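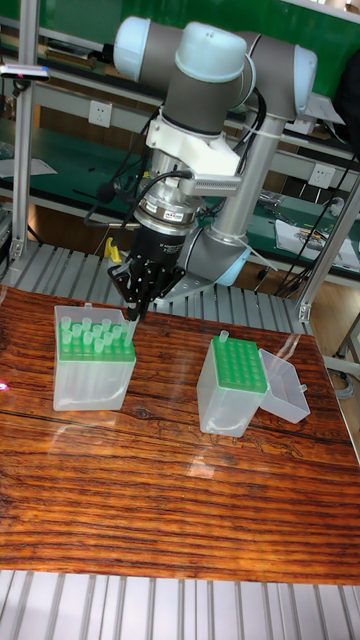
The table, wood top, Dustley workshop.

Brelo Miniatures: Call for Playtest Painters (Unpaid in Money, Paid in Goblins)

Posted 16 June 2025

Brelo Miniatures is a small company in Dustley that makes small things. Our next release is Dasivel, a skirmish game set in a drowned salt-mining kingdom where everybody is damp and most people are armed. The rules are done, or as done as rules get before strangers read them. The sculpts are done. What we do not have is any idea how the figures behave in the hands of people who did not design them, and that is where you come in.

We are looking for 19 painters to build, paint, and complain about a pre-release starter set between now and fall.

The complaining is the important part. We have plenty of people who will tell us a model is great. They are our relatives.

What you would be doing

Each painter gets one Dasivel starter set: two warbands, a handful of terrain bits, a stack of bases, and a printed draft of the assembly guide with wide margins for rude remarks. You build it. You paint it. You keep notes as you go, and you send us the notes, along with photos of the figures at three points: assembled, primed, and finished.

The figures are resin, 32mm scale, multipart. Most of them go together easily. The Brine Widow does not. She has a cloak in four pieces and a lantern arm that has made a grown sculptor leave the building. If you can work out a better order for gluing her together, we will print it in the guide and you will have earned the thanks of everyone who comes after you.

You also get a paint guide with suggested schemes for both warbands. You are free to ignore it. In fact we would like half of you to ignore it completely, so that the box art isn't the only version of these poor people in existence. The other half should follow it to the letter and tell us where it stops making sense. We suspect step six on the Salt Wardens, where the guide jumps from "block in the armor" to a fully weathered suit of plate with sea-rust and reflected lamplight. There should probably be a step in between.

Who we want

We want a mix, and we mean it. Last time we ran one of these we picked the entries with the prettiest photos, and ended up with a room full of people who had opinions on the binding medium in seven brands of white. They were lovely. They were also useless at telling us whether a beginner could get the heads on.

So, in no order:

People who have painted fewer than ten figures in their lives. You are gold to us. Please don't write to apologize for your highlighting.

People who have painted several hundred figures and can do eyes. We won't hold it against you.

People who paint fast and ugly so they can play on Saturday. We have a couple of questions about contrast paints over the scale texture, and you are the ones who will know.

People with bad eyesight, shaky hands, arthritis, or anything else that makes tiny parts a nuisance. If there is a piece in the box that only a jeweler could attach, we want to know before we have cast a warehouse of them.

Left-handed people. The assembly drawings were all done by right-handed people and it shows.

You need to be 18 or older, with a mailing address in the US or Canada. You need somewhere with decent airflow for cutting and sanding resin, and a dust mask that fits. Wet sanding is better. You need your own glue, brushes, primer, and paints, and we don't care whose.

You do not need to be good on camera. There is no video. Nobody will ask you to unbox anything in an excited voice.

What you get

You keep the starter set. All of it, both warbands, the terrain, and the Brine Widow, if you are still on speaking terms.

You get a finished retail copy when the game comes out, with the corrected guide, so you can see which of your remarks we took to heart.

You get your name in the back of the rulebook, spelled the way you spell it. If you would sooner be listed under a forum handle, that's fine too, within limits that we expect you can guess.

You get goblins. The Dasivel range includes a set of eight marsh goblins that will not be in the starter box, and every painter who sends in complete notes receives one. They have eels. We are very proud of the eels.

There is no fee. We know how that sounds, and we would pay if we could. We are a company that had a serious discussion in May about whether to buy a second kettle. If unpaid testing isn't for you, that is entirely reasonable, and we hope you like the game when it's in stores.

What it takes

We think most people will spend three or four evenings on assembly and a good deal longer on paint. The set contains 208 parts before you count the bases, which looks alarming written down and is less so once you notice how many of them are barrels.

The schedule goes like this. Boxes ship the second week of July. Assembly notes are due four weeks after your box arrives, primed photos two weeks after that, and finished photos and final notes by the end of September. We know perfectly well how hobby deadlines go. If you are running behind, send a short email and say so. What hurts us is silence, followed by a message in December that begins "Sorry, life got busy" and contains no photos.

Tabletop standard is fine. So is anything below it. An unpainted model with a page of notes on why you gave up is more use to us than a contest winner with the comment "fun kit!"

The notes themselves

We supply a form. It is short and not very clever. For each figure it asks what fit badly, what broke, where the mold lines were, what you had to read twice, and which details vanished under paint. There's a box at the end for everything else, and in past rounds this is where the good stuff has turned up. One tester used it to point out that a swordsman had his scabbard on the side he couldn't draw from. Eleven months of sculpting and review, and not one of us had noticed.

Please be blunt. Please also be specific. "The hands are bad" leaves us staring at the wall. "The peg on the left wrist of the tall Warden is wider than the hole" gets fixed before lunch.

A word on secrecy

You'll be asked to keep the figures off social media until the preview date, which we'll send with the box. After that, post whatever you like, including the failures. There is a one-page agreement to sign. It was written in plain English and says you won't share photos, rules, or files early, and that we may print your remarks and use your finished photos with credit. If you don't want your photos used, check the box that says so. It makes no difference to whether you get picked.

We also ask that you not recast, scan, or sell the preview figures before release. Afterward they are yours and you can trade them for bread.

About the rules

You don't have to play the game to take part. Rules testing is a separate program run by the Shojaei Club, which meets upstairs from us on game nights and has been cheerfully breaking Dasivel for a year. They logged 341 games of the current draft and have asked us to stop changing the swimming rules. If playtesting is more your thing, say so in your email and we'll pass it along. You can apply for both, though we would gently question your free time.

How to apply

Send an email to the address on our contact page with the subject line SALT. In it, tell us:

Your name, and your city and state or province.

How long you've been painting, and how many figures you finish in a normal year. Finish, please. We all know about the other pile.

One photo of something you painted. Phone pictures are fine. An old one is fine. If you have never painted anything, send a photo of something you built, fixed, or glued.

One thing that annoyed you about the last kit you put together, from any company, ours included. This is the part we read first.

Which half you'd like to be in: follow the paint guide, or ignore it.

Please don't attach a portfolio. Please don't send samples in the mail, as we had to return a dragon last time and it did not travel well.

Applications close at midnight Eastern on the last day of June. We'll write to everyone, including those we can't fit in, by the end of the first week of July. If you don't make this round, we keep a list for later ones, and there will be later ones, because somebody here has already started sculpting a crab.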